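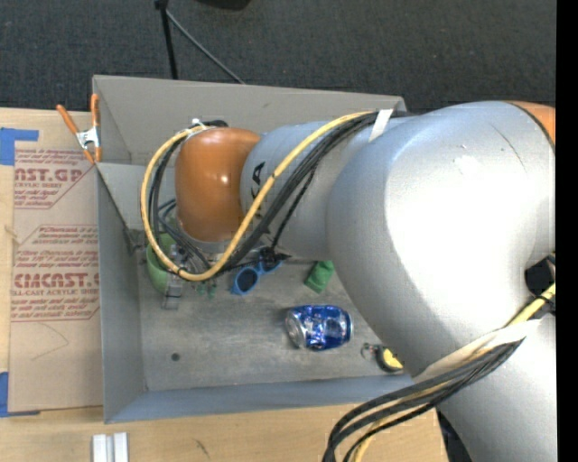
Hutberg Community Garden and Orchard Group
Minutes of the general meeting held 15th October in the supper room, Hutberg Hall

The chair opened the meeting a little after seven, once the urn had boiled and everybody had found a seat, and welcomed two families who have just moved into the new houses on Lovosby Road. They were given the seats nearest the heater and a jar each of last season's quince jelly.

Apologies were read out, along with a card from one of our longest-standing members, who is home from hospital and would love visitors so long as they come after lunch.

Minutes of the September meeting
Taken as read, with one correction. The broad beans in the end beds were planted by the school group and not by the Saturday group, and the Saturday group would like it known that they never claimed otherwise. Moved, seconded and carried.

Matters arising
The leaking tap near the compost bays has been fixed, and the plumber would take nothing for it but a bag of silverbeet. The letter to the council about the footpath has been sent, and we have had a reply saying that our letter has been received. The secretary will write again.

The missing wheelbarrow has come home. It was behind the hall, under the tarp we bought to keep it dry.

Money
The balance at the end of September was $713, after paying for the mulch and the yearly insurance. Plant stall takings for the month came to $191, a lovely result considering it rained until eleven and we had to bring all the tomatoes in under the verandah. Seed orders are still to come out of that. There was some talk about whether the plant stall ought to take cards, as a few people had gone away without their basil. It was agreed to borrow the hall's card reader for the next stall and see how we go.

The report was accepted with thanks.

Orchard
The plums have set very heavily this year and will need thinning before they get much bigger. Several members find this hard to do and said so. The Pal apple, which most of us had given up on after the hot summer, has flowered on the northern side and will be left where it is for another year at least. There was a long and friendly conversation about netting, in which it was pointed out that the old nets have a mesh wide enough to catch a bird's foot and really should not go back up. The meeting agreed. Fine white netting is to be priced for the four big trees first, and the smaller ones can have fruit bags – there is a box of them in the shed, top shelf, behind the twine.

Watering
The summer roster went around the room and most weeks are now filled. The two weeks after Christmas are bare, as they always are. Anyone staying in town is asked to think kindly about it. Please water at the roots and in the early morning, and please do turn the tank valve right off afterwards. The tank was found half empty again last month.

Plots
All 73 plots are taken and there is a waiting list. Three plots have gone to weed, and the plots coordinator will ring the holders for a chat before anything is put in writing, given that there is often illness or a new baby behind these things. A suggestion that large plots be halved when they next come vacant was well liked by some and less so by others, and will be talked over again when more plot holders are present.

Spring open day
The flyer was passed around and admired. We will print 1000, and the newsagent has offered to keep a pile on the counter. Groviron, who sold us the raised bed kits, have offered a garden fork and a pair of loppers for the raffle, and the secretary will send a thank-you note. Scones will be made on the day in the hall kitchen, so we need trays, tea towels and people who don't mind flour. The worm farm talk will be held in the shade this time, for the sake of the worms.

Members were also asked to put their names on any cake tins they would like to see again.

General business
A request for a bench near the herb beds, with a back and arms so that it is easy to get up from. Everybody thought this a good idea. Prices to be brought to the next meeting.

The shed key is to go back on its hook and not home in a pocket.

Spare rhubarb crowns are in the bucket by the door, help yourselves.

The meeting closed at ten to nine and supper was served.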